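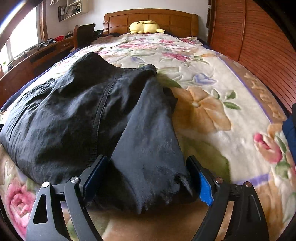 How to plan a budget for hand-held grippers

Before you ask any supplier for a price, write down the work. At Gamley we wanted recordings of people handling clothes in ordinary bedrooms, and our first shopping list was only the name of a gripper and the number 2. This list was too short. The steps below are what we do now.

Step 1. Describe the task in one sentence

Ours was: "One person, two grippers, picks up and folds thin clothes on a bed." Each word changes the order. Two grippers means two of everything that wears out. Thin clothes means the pads matter more than the strength of the jaws. A bed means that nobody has to buy a table.

Step 2. Separate the tool from the parts that wear

Ask for one price for the complete gripper and another for the pads and the pivot pins. Some suppliers do not like to split the price, but please insist. Pekov offered us a pair for 1,299 with no spare pads included. Ahonen was more expensive at first look, and came with three sets. When Müzeyyen Baysal put both offers in the same sheet, the difference almost disappeared.

Step 3. Try it on your own material

A supplier will usually show you the gripper with a box or a bottle. Bring your own things. We take one pair of trousers and one pair of shorts, both in thin dark fabric, and we try to hold a leg near the hem. Look at how the pads meet the cloth, and whether you can still see the fold between the jaws.

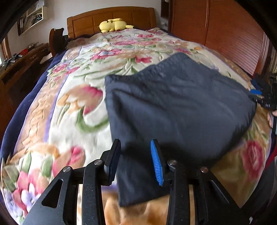
Shorts on the bed, jaws open at the leg.

Step 4. Count the hours of people

The equipment is often the smaller part of the budget. Somebody must prepare the room, hold the grippers, charge the batteries and copy the files in the evening. Impi Pelkonen asks for half a day of practice for each new operator, and we now put this in the plan as a separate line - before, it was hidden under "other".

Step 5. Order in two parts

Buy one pair first and use it for a full month. Then order the rest, with the spare parts you really needed. Our second order is planned for August. Ask the supplier to write in the offer how long the price is valid, and check if delivery and customs are inside it. With Endico they were not, and we had to ask for more money in the middle of the project.

Last updated: May 14, 2021

We use cookies to remember your settings and to measure visits. Accept all | Manage choices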